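Project report: Sorting small objects on a shared table
Group 5: Hajnalka Dudás, Ismail Saber, Krisztina Győri
Supervisor: Maeve Ó Súilleabháin

1. Background
In the Bavar workshop one table is used by several groups. Small things stay on it after each session, and the next group must move them before they can begin. Our task was to propose a simple order for these things, so that clearing takes less time. We worked on it for 7 weeks and finished in July.

2. The table and the objects
The top is of light wood, made of joined pieces. We did not cover it, although Miklós Orbán from the Fekete group advised us to use a cloth. We noted which objects are for drinking, which are toys and which are tools. A cup has its usual place near the edge, and the toy food is kept in the middle. 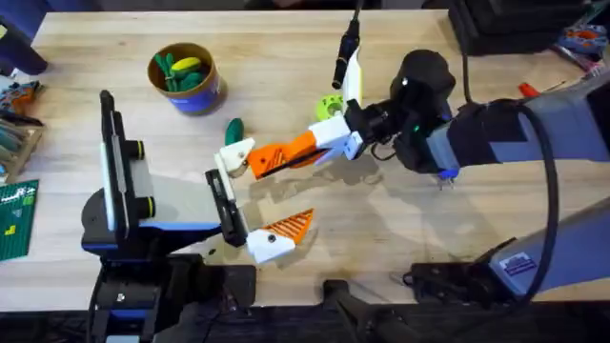 Why did we not sort the objects by colour?
Colour was our first idea, but it put toys and tools into the same box, and people then searched longer for the tool they needed.

3. Method
Each of us cleared the table alone, in the same order: first the cup, then the tools, then the toys. After this we compared our notes. Krisztina found that the round toys are the most difficult to store, because they do not stay in a shallow tray. A blue rotary tool caused the longest discussion. It lay on the wood near a green toy donut, and we agreed that any tool with a metal tip must go back to its holder before the toys are touched.

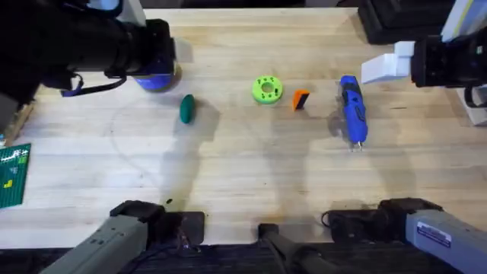
4. Results and open points
The order was easy to remember for all three of us. We have not yet tested it with the Fekete group, who use the table in the evening. The label for the tool holder is also missing and will be printed by Ismail.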